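Hands, Tools and Containers: Automation in the Packing Room at Mumport
Student project report, work and technology course
Leonie Engelhardt

For my project I spent most of August in the packing room at Mumport, a meal kitchen in Clodville that sends out prepared lunches. The kitchen is getting ready for a robot arm that will put food containers on shelves. Before the arm can do anything, people have to show it how, and they do that with hand-held grippers. I wanted to find out what this does to the job of the people who already work there. I had a great time, and I learned far more than I expected!

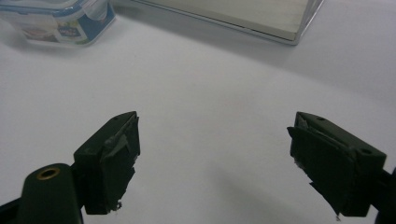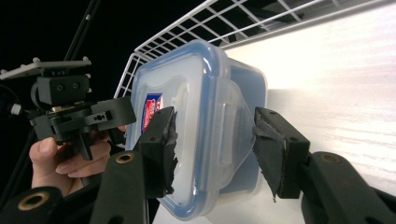

Figures 1 and 2. Hand-held gripper and clear plastic food containers; in Figure 2 a container is held between the fingers.

1. How the work is done

A worker squeezes the gripper with one hand, closes it on a container, carries the container over and lets go. Each go is recorded and counts as one demonstration. The target for the first stage was 2000 demonstrations, and when I left the room had reached 2053. Of those, 726 were marked as not usable, mostly for slips or for starting before the recording was on.

I tried it myself on my second morning. It looks easy and it isn't! The lid is the hard part. If you come in at a slant, the latch catches on one finger and the whole box turns. Rosemarie Dreßler, my supervisor in the packing room, told me to slow down and watch the corners — after that I got better, though never as smooth as she is.

The finger pads get rough use. You can see the ragged black material in both figures. Changing the pads was added to the closing list while I was there, between wiping the tables and counting the lids.

2. What changes for the people

I talked with everyone on the early shift. My main question was what was different from last year.

The first thing they brought up was pace. In normal packing you move as fast as you can. For demonstrations you move evenly, and several workers found this restful for an hour and tiring after three. The shift now swaps over at 10:30, and the workers asked for that change themselves.

The second was talk. Packing used to be a noisy, chatty job. During recordings people tend to go quiet and concentrate, and two of them said they missed the chatting.

The third was knowledge, and this is the part I loved. Rosemarie has packed for 19 years and had never been asked to explain how she picks up a box. Now the technicians from Rathjen, who are setting up the arm, come to her with questions all the time. She has started a notebook of grips, with little drawings, and she let me copy four pages (see appendix).

People worry too. The plan says no jobs will go in the first year, and everybody I spoke to wanted to know about the second. I asked the shift manager and she couldn't tell me yet. I think the workers should get an answer before the next stage starts.

3. Problems with my project

I only saw the early shift, so the late shift may feel differently. I also never saw the arm running, as it was still at the Rathjen workshop in Firncombe. My notes from the first days are thin, because I was too busy watching to write.

4. Next steps

Rosemarie has invited me back when the arm is installed. I want to ask the same people the same questions again and put the answers side by side. I would also like to time the changeovers, which I left out this time.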